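Stop Counting Episodes
By Nabil Dabbas

Every team that trains a robot arm has a number it likes to quote, and the number is always how many examples it has collected. I have quoted mine in meetings too. I think it is the wrong thing to lead with.

At Plurkberg we spent most of September building a set for a simple pick and lift. We ran it in simulation, where resetting costs nothing and you can leave the job going overnight. We finished with 300 episodes. Then I sat down and watched them, which took most of a Friday, and found that 200 were close to the same episode. The arm came in from the same side, closed at the same height and went up. The start positions had been drawn at random, but from a range so narrow that it made no difference.

The remaining 100 taught the policy nearly everything it learned. We know this because we trained on those alone and the success rate barely moved.
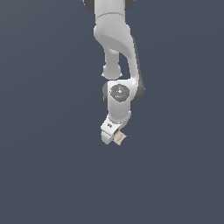 A simulated arm with a small beige object in its gripper, against a plain gray background.

Plain backgrounds are part of the same problem. They are easy on the eyes and they make grasps simple to check. A policy fed only on them can pick up habits that fall apart the first time it meets a cluttered shelf. People at Leneler argue that you can fix this later by swapping in textures and lighting, and sometimes you can. It does nothing for the motion. If every approach in the set is the same, new wallpaper leaves it the same.

So I would ask for two changes. First, report how varied the examples are before reporting how many there are: start poses, object sizes, approach directions, failed grasps that were kept. Failed grasps especially. We used to delete ours automatically, and the script that did it was mine.

Second, have the person who set up the collection watch a fair share of it. The Galindo tool we use will sort episodes by similarity, and it helps, but it didn't catch our narrow range. I caught it by getting bored.

We are collecting again now, with wider ranges and a smaller target. It will look worse on a slide.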